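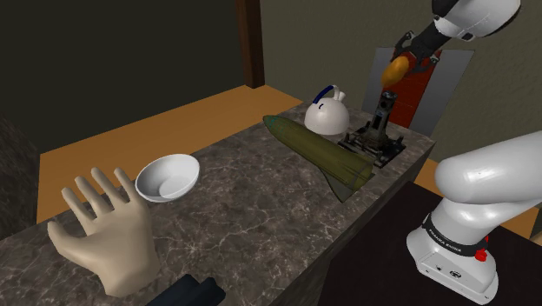 石纹台面与右侧的机械臂

主题:关于皮尔登剧社本季剧目《1928年的来信》的观后意见

发帖人:幕间灯
各位会员:
本人于周二晚场观看了皮尔登剧社的新戏,现将意见陈述如下,敬请指正。该剧改编自剧社旧藏手稿,讲述马尔凯蒂一家因一份遗嘱重聚的经过。第一幕节奏平稳,姐妹二人对质一段,台词处理相当克制,值得肯定。第二幕律师登场之后,线索骤然增多,部分观众恐难跟上。建议剧社在后续场次中酌情删减书房一场。
另,小剧场座位共100席,当晚上座情况良好,望有意观看者尽早订票。

回复人:北岸观众
感谢楼主详细说明。关于删减书房一场的建议,本人持保留意见。该场交代了长女当年离家的缘由,若予删去,终场她拒绝签字便缺乏依据。问题在于灯光:书房一场全程使用侧光,后排看不清演员面部,容易走神。

回复人:Tamix_票友
同意楼上关于灯光的看法。补充一点:第一幕与第二幕之间的换景时间偏长,幕布后方响动清晰可闻。小剧场条件有限,可以理解,但应当考虑以音乐过渡。

回复人:幕间灯
两位所言有理。书房一场的信息确属必要,本人的意见可修正为“压缩”。律师宣读条款的部分逐条念出,于剧情并无推进,保留首尾两条即可。

回复人:科里科旧友
本人不赞同上述任何删改。导演Alun Sayce先生在演前导赏中已说明,逐条宣读是原稿的写法,意在使观众与剧中人一同等待。观众感到不耐,恰与台上众人的处境一致。以节奏为由要求改动,有失对原作的尊重。

回复人:北岸观众
回复科里科旧友:导赏本人亦在场。尊重原作与顾及观众并不矛盾。原稿写作之时,一晚的演出可长达三个多小时,今日末班车时间摆在眼前,终场前已有人离席。此事应予正视。

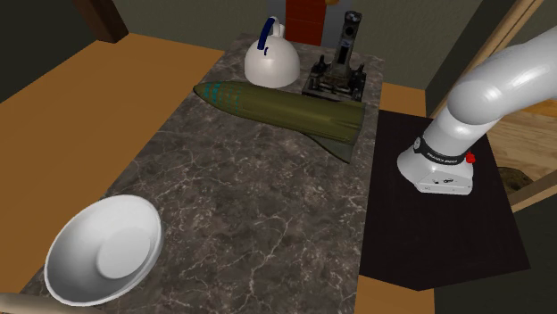 大理石纹桌面上的白色大碗

回复人:三排十八座
本人看的是下午场,谨就表演部分提出几点看法,供讨论参考。
一、饰演次女者台风稳健,得知遗嘱内容后的停顿尤为出色。
二、饰演律师者语速过快,第二幕有两处吞字。
三、饰演邻居的青年演员似为首次登台,走位略显拘谨,但与次女的对手戏真挚自然,希望各位多予鼓励。
至于邻居究竟是真心相助还是另有所图,剧本至终场未作明示。不知各位如何理解?

回复人:Tamix_票友
本人认为他另有所图。第一幕他对房屋面积的询问过于具体,不似闲谈。

回复人:科里科旧友
不能据此断定。询问房屋一事,他在第二幕已向次女坦白,并交还了钥匙。若确有图谋,交还钥匙便无从解释。

回复人:三排十八座
交还的是前门钥匙,侧门钥匙并未提及。此处请各位留意,本人打算再看一场予以核实。

回复人:版务组
各位会员:
现就本帖作如下提示。
(一)涉及结局的内容,请在回复首行注明“含剧透”,以免影响尚未观剧的会员。
(二)评论演员表现时,请就事论事,避免涉及私人情况。
(三)剧社来函告知,本剧于六月继续上演,晚场票价29元,学生凭证18元,售票窗口设于剧场前厅。
律师一角的语速问题及换景时长问题,版务组已汇总转交剧社。

回复人:幕间灯
感谢版务组转达。楼主帖内未涉及结局,后续回复将依规注明。另请问剧社是否考虑增设周末下午场?本人家中长辈不便夜间出行。

回复人:版务组
增场事宜尚未收到剧社答复,如有通知,将在本版置顶公布。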